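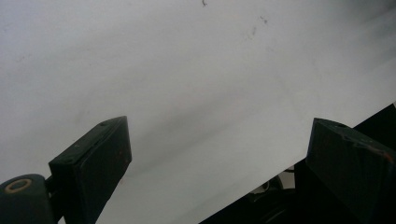 Section 2: Papering the table and boxing the bottles

I wrote this part of the Vernent packing guide after doing the job the slow way for most of October, so you get my shortcuts along with my grumbling! You need a table you can walk up to from the front, white paper wide enough to cover most of the top, dark tape, your bottles, and a box with a cardboard divider inside. I buy our paper from Kuzmenko in the big flat sheets. The rolled stuff works too, but it wants to curl back up on you all morning.

Laying the paper

1. Clear the table and wipe it down. Let it dry all the way.
2. Lay one large sheet over the top. A strip of bare tabletop showing along the edges is fine (I like it, gives me somewhere to rest a pen).
3. Smooth from the middle out with the side of your hand. A soft bend or two won't hurt anything, but a hard crease will tip a bottle that's standing on it.
4. Tape it down. I fold the end of each piece of tape over on itself so there's a little tab sticking out past the table edge – makes it so much easier to peel later.
5. Run your palm over the sheet and pick off hairs and crumbs.

Note: Light smudges and specks are okay to work on. Turn the sheet over or swap it when marks start coming off on the labels.

Setting out

6. Open the box and stand it at the back left corner, flaps up and out of your way. Check that the divider reaches the bottom and that neither compartment has gotten squashed.
7. Stand the bottle you're packing on the paper, label toward you, within easy reach of your right hand. One bottle at a time, please. I used to line up 9 of them like a parade and then sweep the whole lot over with my sleeve.
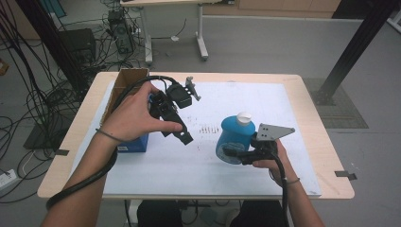 Can I put the box on the right if I'm left-handed?
Put it at whichever back corner is farther from the hand that picks up the bottles. Just keep everyone at the same table on the same layout.

Checking each bottle

8. Press down on the cap and give it a quarter turn to be sure it's seated.
9. Look over the sides under a good light. Scuffs and pale streaks are very common on blue plastic and I let most of them go, especially the up-and-down kind you get from bottles rubbing together in a carton. What I don't let go is anything you can catch a fingernail on, and I was halfway through my first Wilero order before Ayana Teshome showed me how to tell the two apart:

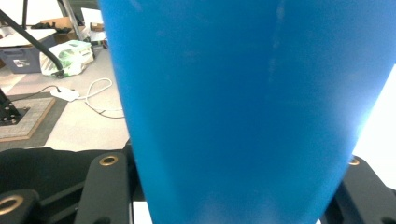
close your eyes and drag your nail sideways across the mark, slowly, once near the shoulder and once near the base. If you feel a click, set the bottle aside. If it's smooth, it passes, however ugly it looks. I was rejecting far too many until then, and my scrap bin was a bit of an embarrassment.

10. Turn the bottle upside down over the paper. Keep one hand on the base and support the neck with the other. Hold it there for a slow count of 3, then look at the paper underneath for drips.

Caution: Never do the turn-over test above the open box. A loose cap will soak the divider, and a soggy divider can't be saved.
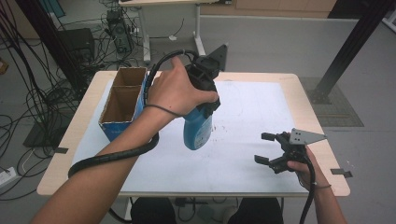
Bottle turned upside down, with the divided box at the back left of the table.

11. Turn it right side up again, check the label hasn't lifted, and lower it into a compartment base first. Don't drop it the last inch (I know, it's tempting).
12. Fill the other compartment, fold the flaps in and move the box off the table.

Note: Matvii Marchuk keeps the spare dividers with the Vumach cartons on the bottom shelf. If you take the last bundle, write it on the sheet taped to the door so he can order more.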